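I'd driven past the mending shop in Hosteck for years before I went in, and when I did it was because of a moth hole. The owner fixed it in the time it took me to drink a cup of her very strong tea, and I walked out thinking, I have to talk to this woman for longer. So last week I went back with a notebook and a bag of pastries, and we sat down at her big cutting table and talked for most of the afternoon.
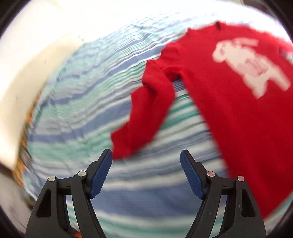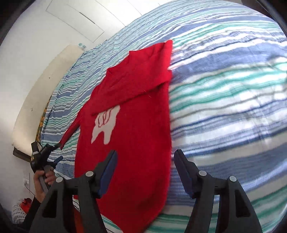

She didn't want her name in this, so I'll leave it out. ("Everybody in town knows where I am," she said. "They can come in and ask me themselves.") She grew up over in Wundar, the youngest of four girls, and that explains a lot about how she got started. Everything she wore had been worn by three other people first.

"By the time a coat got to me it had been let out, taken in, and let out again," she told me. "You could read it like a diary. My oldest sister was the tall one, so there was always an extra crease where the hem had been."

Her first real job was at Gallardo, the uniform factory out by the rail yard, where she sewed pockets. Only pockets! I asked how many and she laughed at me. "On a good day the line put out 2,000 pieces. I saw a lot of pockets. I still check the pockets first when somebody brings me a jacket, and I usually find a receipt."

She stayed until the factory closed one November, and then she took her last paycheck and bought a used machine from a dry cleaner who was retiring. It cost her 200 dollars and it's still the one by the window. She's replaced the motor, the belt and the foot pedal, so I asked if it was really the same machine, and she gave me a look and took another pastry.

What I wanted to know, being a person with a drawer full of sad knits, was what people get wrong at home. She had plenty to say about that.

"Hangers," she said right away. "People hang up their heavy sweaters, and then they come in here with bumps on the shoulders and want me to sew the bumps out. I can't sew a bump out. Fold it! Put it in a drawer!" She's also firmly against waiting. A dropped stitch is a ten-minute job in the week you spot it, she says, and by spring it's a ladder all the way down the front (I was wearing a cardigan with exactly this problem and kept my arm over it the whole time).

She's softer about stains than I expected. She'll try cold water and dish soap, and if that doesn't work she'll ask whether you really mind it. One customer has a tablecloth with a wine ring that's been there through 45 years of birthdays, and every time it comes in for its edges she's told to leave the ring alone.

We got onto money, too, and she was pretty open. Zippers pay the rent. Wedding season pays for the heat. The darning, her favorite part, barely pays for the yarn, and most of that she orders from Bustamham, a little mill that still sells odd shades in small amounts. She keeps the ends in old cookie tins sorted by color, except for the greens, which have gotten away from her.

I asked if she ever thinks about stopping. She turned one of the tins around for a while before she answered.

"My hands are fine and my eyes are okay in the morning," she said. "So I do the black stuff in the morning. After lunch I do the colors."

Then somebody came in with a pair of ski pants, and I packed up my notebook. She made me leave the cardigan.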